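Monday, late, quick one before bed. Sourdough people look away, this is about soup again.

So the lentil thing. Third week running. I've got it down to 52 minutes start to finish if the onions are already chopped, which they never are. Gemma Penrose swears by adding the vinegar at the very end -- tried it, she's right, annoyingly. Tried it at the start too. Don't.

Salt: more than you think. Then taste. Then probably a bit more.

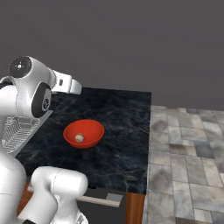
Red bowl, dark counter.

Anyway. Bowls matter more than I used to think. Wide ones cool the soup too fast, deep ones burn your tounge. I eat slow so I've gone back to the deep ones and I just wait. Colin says I should warm the wide ones first. Colin has a dishwasher.

Spent some of July trying to work out what a pot costs me, going by the grocery receipts. Gave up. Lost one receipt, another had cat food on it. Cheap, is the answer. Cheaper than the sandwich place in Narkthorpe and I get four lunches out of it.
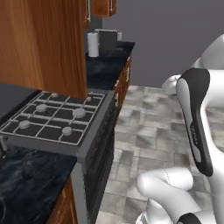 The other thing is heat. Low. Lower than that. I used to boil the life out of it and wonder why it went to paste, and then Remedios stood in my kitchen and turned it down without saying a word. Lid half on. Stir when you remember. Red lentils go mushy whatever you do so if you want them to hold together get the green or the brown ones and give them longer.

Cumin yes, tumeric a little, bay leaf if theres one in the jar. Freezes fine -- leave room at the top of the tub, I've cracked two.

Next week beans, maybe. Need to remember to soak them.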